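# Plelik

**Plelik** is a student robotics project in Vandport. It was started by members of the Benmoussa engineering club and works on household tasks for a mobile robot with two arms. The project is known mainly for its door exercises, in which students teach the robot to open doors and cabinets by their handles.

## Course of work

The club has eight student members, who are divided between programming and mechanics. It is led by Fadime Taşdemir, who teaches control engineering and wrote the first version of the task list. New members begin in September and spend their first weeks on simple gripping. After this they move to the door exercise. The fingers of the gripper must come close to a bar handle without pushing the panel – a step which the students practice more than any other. 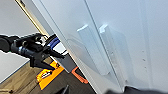
*Vandport, 2020-04-09*

White doors with white handles are considered a difficult case in the project, as the handle and the surface have almost the same color. The students compare the view from the wrist with the view from the head before they choose a point for the grip. Their software, named Nellach, stores each attempt together with a short written comment. The first collection contained 183 attempts.

A second group of exercises takes place in a break room with a kitchen counter, a dining table and a blue sofa. The tasks there include picking up soft items and moving between the furniture. Carpet and hard floor meet beside the counter, and members write down how the base behaves on each of them.

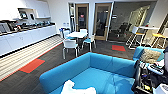

## Evaluation

Every task is graded on a scale with five levels. The highest level is given only when the robot finishes without help from an operator. Students grade the work of another pair, and Taşdemir reviews the results at the end of the term.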